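Town's clothes mending scheme passes its first big milestone

1 Nov 2020

A mending scheme that began in May with two borrowed sewing machines and a kettle has now returned 1,759 pieces of clothing to the people of Plasell, and the women and men behind it say they have no intention of slowing down before Christmas.

The Plasell Mending Post, as it is known, takes in clothes that have lost a button, split a seam or simply given up at the elbow, and sends them home again a week or so later in a paper bag with the owner's name on it. There is no set charge. People put what they like in the tin, and if they would prefer to put in nothing at all then that is perfectly all right too, although a fair number have taken to leaving jars of chutney, which has caused a certain amount of rivalry over who gets the one with the apricots.

It was started by Onyekachi Osagie, who spent many years altering wedding dresses and school blazers at a shop in Jatoi Street before it closed its doors in the spring. Finding herself at home with a great deal of thread and not very much to do with it, she put a card in the window of the Flalletti bakery offering to mend anything that would fit in a carrier bag. By the end of that first week she had filled her hallway and most of the stairs.

"I thought I might get a few pairs of trousers," she said. "I had a gentleman bring me eleven cardigans, all his late wife's, because he wanted their granddaughters to be able to wear them. Well, you can't rush a thing like that, can you? I sat up with those cardigans and I was glad to do it."

Summer clothes made up most of the early bags, and plenty of them are still coming in now as people sort through their drawers before the cold sets in. Armholes and necklines are the usual trouble, Mrs Osagie says, as they take all the pulling when a top goes on and off over the head.

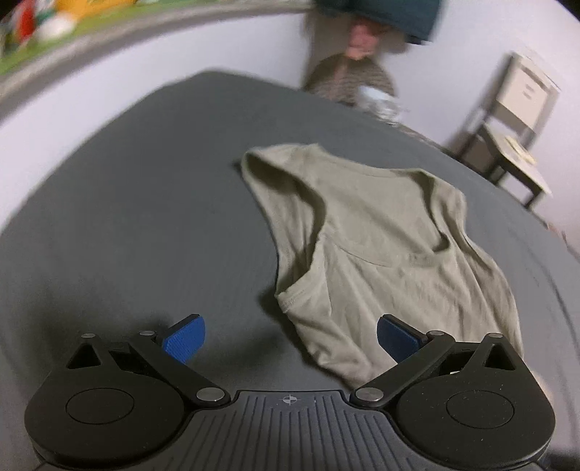

A sleeveless garment in a pale olive-beige or khaki shade, spread out with its neckline and armhole open.

Her advice to anyone putting lighter things away for the winter is to turn each one inside out first and run a thumb slowly along the seams in good daylight. A few loose stitches caught now will take five minutes with a needle, she says, whereas the same few stitches left until next year can easily become a hole you could put your hand through. She is also rather firm on the subject of wire hangers, which she would like to see the back of altogether.

The scheme outgrew the hallway some time ago and these days runs from the old ticket room beside Dimow Hall, where the rent is kindly being met by a grant of £3,630 from the parish fund. That money has also paid for a proper cutting table, a steam iron that does not spit, and enough thread to see everyone through to the spring. A total of 102 local people have signed up to help since the summer, many of whom had not threaded a needle since their schooldays and were, by their own cheerful admission, pretty dreadful at it to begin with. Most of them sew at home and drop the finished work back on their way to the shops, so that the room never gets too crowded.

Tanveer Tarar, a retired bus driver, joined after bringing in a coat with a torn lining and being told, very politely, that he might like to have a go at it himself.

"It took me three evenings and I said some words I shouldn't have," he said. "But I wore that coat to my brother's and I showed every single person the lining. I've done zips since then. My daughter says I've become a bore about zips, and she's probably right, but she still brings me hers."

Bags can be left at the ticket room on Tuesday and Thursday mornings. Clothes should be washed beforehand and have a note pinned to them saying what is wrong, with a name and telephone number, and if there is a spare button knocking about at home then please do pop it in the pocket. Leather, swimwear and duvets cannot be taken at present. Anyone with unwanted wool, tape or press studs is asked to leave them in the blue crate just inside the door, and Mrs Osagie would be especially pleased to hear from anybody who knows how to darn a fine-knit jumper, as she has a shelf of them waiting.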